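Friday, September, bench 2, late afternoon

Finally got round to the tabletop that's been sitting in the finishing room with Roel's sticky note on it ("pls look at the sheen, no hurry", ha). I had the lights over the bench on and spent a good while just moving my head from side to side like an owl, trying to decide if the shine in the middle is the finish or only the lamp. Still not sure! My money is on the lamp, but Etelka thinks the center got rubbed out more than the ends when we went over it with the gray pads, and she has better eyes than I do.

What I do know is that I love this wood. I'd been grumbling about going so pale (I wanted the amber oil, I lost the vote) and I take it all back. With a warmer oil the grain would have shouted, and this way you have to come up close before it gets interesting. Amancay wants to put the nicest part of it on the side where people sit, so we need to agree which side that is before the legs go on. Let's do that with all of us standing there and not by email, please.

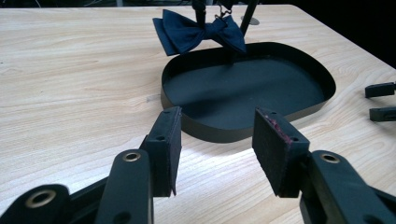
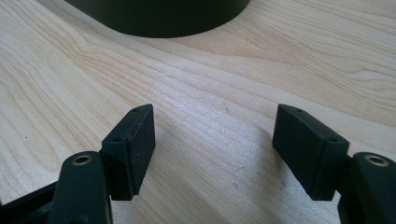 Pale top, long wavy grain, light pooling toward the middle in both.

So, the sanding question. We stopped at 320 on this one and Surachet asked if we should have gone higher. I don't think so. I did a scrap at 320 and a scrap at 400 from the same board, same oil, same rag, and with my eyes shut I picked the wrong one both times. The 400 also seemed to take the oil a bit less willingly, though that could be me being impatient with the rag. I'd say stay at 320 for the Susau tables and put the saved hour into the edges, where hands go all day long.

Oil: I used the last of can 704 on the scraps. The new can says the same thing on the label but smells different to me, more like oranges. Ilídio, can you ask Simões if they changed anything? If they did, I want a test board before any of it goes near a real top. Wipe-off time so far is 21 minutes and I'd like to keep it there, it gets tacky fast after that and then you're chasing streaks until dinner.

Things still open:
Sheen, look again in the morning with the lamps off and the big door open.
Underside needs its second coat (I know, I know).
Roel has the good card scraper, or I do and it's under something.
Which side faces the chairs.

Oh, and the scraps are on the shelf over the sink with 320 and 400 in pencil on the back. Try them blind before you turn them over and write down what you guessed. Etelka already has and won't tell me how she did.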